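Fui ver os robôs da Giva (e voltei com vontade de arrumar gavetas)

Tempo de leitura: 7 minutos

Quem lê este blog há algum tempo sabe que eu não resisto a um portão aberto. Quartel de bombeiros, moagem, estação de tratamento de águas: se deixam entrar, eu entro. Por isso, quando a Sigita Hunt me reencaminhou o convite para o dia aberto da Giva, em março de 2021, respondi que sim antes de chegar ao fim da mensagem. As inscrições eram por grupos pequenos, com hora marcada e máscara posta do princípio ao fim, e calhou-nos o último grupo da tarde, o que foi uma sorte, porque ninguém nos estava a empurrar para a saída.

A Giva ocupa parte de um edifício baixo em Grerklow, daqueles que por fora parecem um armazém de azulejos. Dei duas voltas ao quarteirão até perceber que a entrada era pelas traseiras. Lá dentro, corredor comprido, cheiro a café, um cabide com batas que afinal não eram para nós. Recebeu-nos o Raimonds Adomaitis, que fala depressa e com as mãos todas e que, logo à partida, nos pediu uma coisa: que não aplaudíssemos a meio. Parece que o grupo anterior tinha batido palmas cada vez que a garra agarrava alguma coisa, e quem estava a operar perdia a concentração.

O projeto chama-se Jorum. A ideia, explicada a leigos como eu, é ensinar braços robóticos a lidar com coisas de casa: abrir, pousar, tirar de dentro, pôr em cima. Nada de soldar carroçarias. Coisas de cozinha e de quarto de criança, com formas esquisitas, umas moles e outras duras. Os robôs aprendem com exemplos feitos por pessoas, ou seja, alguém conduz os braços à distância, repete a tarefa muitas vezes, e tudo isso fica gravado: os movimentos e as imagens das câmaras. Depois o sistema tenta por si.

Eu imaginava que a parte difícil fosse o robô. O Raimonds diz que a parte difícil são as gavetas. Uma gaveta pequena, com um puxador redondo, obriga a decidir por onde se pega, com que força, em que direção se puxa, e o que fazer se a caixa inteira vier atrás. Nós fazemos isto a falar ao telefone e com uma criança ao colo! A garra, essa, tem dois dedos e mais nada, e vê o mundo de muito perto, com uma câmara pequena que vai lá em baixo com ela. Passei uns bons minutos a olhar para essa vista, com a tábua branca, a gaveta vermelha de um lado e os dedos pretos a apontar para a frente, e dei por mim a mexer os meus próprios dedos dentro do bolso do casaco.

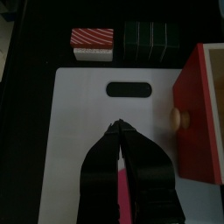

Urmas Tamošiūnaitė comentou que o mais complicado, quando se aprende a conduzir os braços, é deixar de pensar na mão: enquanto a pessoa tenta imitar o gesto que faria em casa, falha, e só começa a acertar quando aceita que aquilo é outra ferramenta, com outro alcance e outra paciência. A frase ficou-me. Lembrei-me logo de quando aprendi a conduzir com atrelado, e de como tudo o que eu sabia de estacionar me atrapalhava.

Voltando à visita. Fizemos primeiro a parte falada, numa sala com cadeiras afastadas umas das outras, onde nos mostraram um vídeo dos falhanços de fevereiro. Adorei esta parte (mais gente devia começar pelos falhanços!). Havia um em que a garra fechava no ar, com toda a convicção, a um palmo do objeto, e depois fazia o resto da tarefa como se levasse lá alguma coisa. Levava o nada até ao sítio certo, pousava o nada, e recolhia o braço. A Sigita riu-se tanto que os óculos ficaram embaciados por cima da máscara.

Perguntei porque é que aquilo acontecia. A resposta, tanto quanto percebi, é que o sistema tinha aprendido muito bem a sequência e bastante mal a conferir se a sequência estava a resultar. Nos exemplos, as pessoas quase nunca deixavam cair as coisas, e por isso ele quase nunca tinha visto alguém a voltar atrás. Passaram então a gravar também os enganos e as correções: pegar mal, largar, pegar outra vez. Segundo o Raimonds, só para a gaveta já iam em 191 gravações, e 33 delas começavam com um erro feito de propósito. Há ali pessoas a quem pagam para se enganarem com método, e eu saí com inveja.

Alguém do nosso grupo, Chaiwat Chuensuk, quis saber quanto tempo leva uma pessoa a aprender a operar os braços. Depende muito, disseram. Há quem apanhe o jeito numa manhã e há quem, ao fim de uma semana, ainda empurre tudo para fora da mesa. Tocar um instrumento ajuda, jogar computador ajuda menos do que se pensa. Eu toquei acordeão até aos doze anos e achei que estava ali o meu futuro.

Pois bem, deixaram-nos experimentar. Não nos braços grandes, infelizmente, mas num comando de treino a que lá dentro chamam Chu, com dois punhos e uma espécie de gatilho em cada um. No ecrã aparece uma garra simulada e um cubo. A tarefa é pegar no cubo e pousá-lo em cima de outro. Só isto. Demorei uma eternidade. O punho é leve demais, não se sente peso nenhum, e o cérebro fica à espera de uma resistência que nunca chega. À primeira atirei o cubo para fora do ecrã. À segunda também. À terceira pousei-o, torto, e a Marta Pavliuk, que orientava esta parte com uma paciência de santa, disse «está pousado, conta», e eu fiquei contente o resto do dia.

A Sigita conseguiu logo. Não quero falar disso.

A demonstração a sério foi depois, na sala do fundo, e aí sim, silêncio total. O que mais me surpreendeu foi a lentidão. Nos vídeos que circulam por aí, os robôs andam sempre a uma velocidade que dá a impressão de terem um comboio para apanhar, e muitas vezes os vídeos foram acelerados. Ao vivo, um braço desce devagar, pára, corrige um bocadinho, desce mais. Tem qualquer coisa de relojoeiro. Nós, do lado de cá, inclinávamo-nos todos para a frente ao mesmo tempo sem dar por isso, como quem vê um penálti.

Gostei também de ver com que coisas trabalham. Eu esperava peças de laboratório, tudo cinzento e numerado, e em cima da mesa estava uma gaveta em miniatura de frente vermelha, um copo vermelho alto com cabos a espreitar, um baldinho de metal com a sua asa. Podia ser a mesa da minha afilhada num sábado de chuva. A Marta explicou que a variedade conta mais do que a sofisticação: brilhos, cores fortes, coisas que tapam outras coisas. O metal polido é um tormento para as câmaras, porque reflete o que tem ao lado e muda de aspeto conforme o ângulo. Um pano nunca fica duas vezes na mesma posição. E uma asa fina obriga a uma pontaria que eu, com o Chu nas mãos, já tinha provado não possuir.
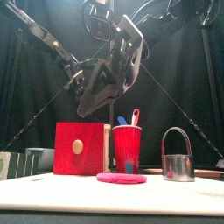 Os dois braços partilham a mesma mesa, e isso traz um problema em que eu nunca tinha pensado: têm de não bater um no outro. Quem opera controla os dois em simultâneo, um em cada mão, e aprende a estacionar um deles num sítio onde não estorve enquanto o outro trabalha. É aquilo que fazemos quando cozinhamos a dois numa cozinha estreita, aquele passinho atrás para deixar passar a panela. Perguntei se o sistema aprendia também essa boa educação ou se era preciso programá-la à parte. Aprende uma parte, disseram-me, e para o resto há limites de segurança que fazem parar tudo se a distância encolher demasiado.

Fiz mais perguntas do que devia. Se ensaiam às escuras (não, mas mudam a luz de propósito). Se dão nomes aos braços (dão, e não nos quiseram dizer quais). Se isto vai dobrar-me a roupa um dia. Aqui o Raimonds fez uma careta muito simpática e não prometeu coisa nenhuma, o que lhe ficou bem. Disse que roupa é outro campeonato, e que por agora ficava satisfeito se a garra abrisse uma gaveta que nunca tivesse visto, numa casa que nunca tivesse visto, sem arrancar o puxador. Ainda não chegaram aí. Com a gaveta que conhecem, dizem que corre bem na maior parte das vezes. Com uma gaveta nova, depende do puxador.

Saímos já de noite. No carro, a Sigita e eu fomos o caminho todo a discutir qual seria a tarefa mais difícil lá de casa para um robô. Ela votou em tirar a película aderente do rolo. Eu votei na gaveta dos talheres de servir, que só abre se a levantarmos um pouco com o joelho. Aceitam-se candidaturas nos comentários.

Para quem quiser ir: a Giva conta repetir a visita, ainda sem data marcada, outra vez com grupos reduzidos. Vão com sapatos confortáveis, que a parte da demonstração é toda de pé, e entrem pelas traseiras. E se vos derem o Chu para a mão, respirem fundo e vão devagar, muito mais devagar do que vos parece necessário.

106 partilhas · 2 comentários

Contacto: pelo formulário do blog | Todos os direitos reservados | Voltar ao topo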